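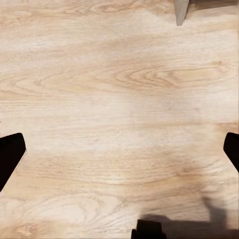

How to write a climate statement for a small tourism association

Our association, Tastine, has 40 members. Most are guesthouses, and the others are boat operators and a few restaurants. Last year we were asked to send a written position on the new coastal adaptation plan, and we had never done such a thing before. The steps on this page are the ones we follow now.

Before you start

Find out who will read the statement and until when they accept it. In our case the regional office wanted it before the end of July, by 5 p.m., and in a plain text file. Ask also if there is a limit of length. Ours was 2320 characters with spaces, and the online form refused everything longer.

Step 1. Ask the members first

Send a short message with three questions:
What change in weather or coast has touched your business?
What did it cost you, in money or in closed days?
What do you want the government to do?

Give two weeks for the answers. We received fewer than we hoped, so we called the other members by phone. A call of ten minutes gave us more than the written form.

Step 2. Choose one main request

Members will ask for many things. Put the requests in groups and look which group is the biggest. For us it was the beach at Flenari, where the sand is getting narrow and the access road floods at high tide. We asked for a sand study and for repair of the road drain. Smaller requests can go in one sentence near the end.

Step 3. Write the first paragraph

Say who you are, how many businesses you speak for, and if you support the plan or not. Do it in two sentences. The reader in the office may have many statements on the desk and will maybe read only this part.

Step 4. Add local facts

Use facts which you can prove. We wrote that the Irnine ferry pier was closed during storms, and we attached the notices from the operator. We also wrote that about 70 percent of our members had changed their opening season, and we kept the list of answers in case somebody asks. If you have only an estimate, write that it is an estimate.

Step 5. Approve the text

Send the draft to all members and set a date for comments. Change the facts if they are wrong, but do not let every member add a sentence. Our second draft became twice as long this way and we had to cut it again.

Step 6. Send it and keep a copy

Save the confirmation e-mail. Put the statement on your website the same day, with a contact address for the local press.

If your office asks for paper copies, print them on both sides and sign only the last page. The Ondrejka office still asks for two.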